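plank every day thread – who's still in?

tuker_mat
Sat 16 April
ok so day 14 of the Skastik plank plan and im stuck. got to 165 seconds last week, now i cant get past two minutes without my lower back yelling at me. anyone else? do i push thru or drop back

lowandslow
drop back. back pain means your hips are sagging. shorter holds, more of them. i do 4 sets with a minute between and quit the second my form goes

Horkodgate_runner
disagree, sort of. if its a dull ache thats just tired muscles, mine went away after a couple weeks. sharp is different, sharp you stop

lowandslow
"dull ache in the lower back" is exactly what people say before they're on the couch for a month lol. its supposed to be your abs that are tired

tuker_mat
its dull. mostly. elbows hurt too but thats the floor i think
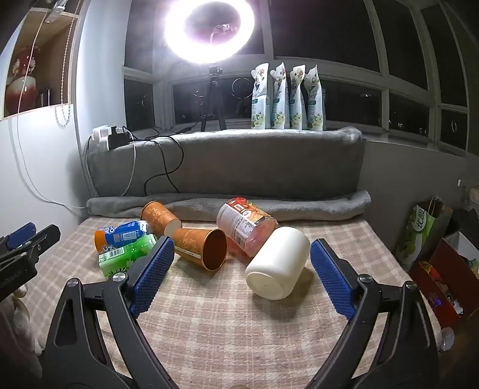

also should say i skipped rest days. plan has one a week and i figured its only a plank, how much rest do you need

Horkodgate_runner
ok well THAT changes my answer. take the rest day

pink_laces
fold a towel under your elbows. and squeeze your butt, sounds dumb, fixed my back in like one session

kettle820
never got the long holds anyway. past a minute you're mostly training to be bored. try side planks or dead bugs – the Lammers gym class here dropped long planks back in December and no one misses them

tuker_mat
but i want the number :( told my sister i'd hit four minutes

pink_laces
then get the number, just not this week

lowandslow
^ this. two days off, then sets of 45 sec. film yourself from the side, you'll see the sag rigth away

tuker_mat
fine. off till monday. will post the video if its not too embarassing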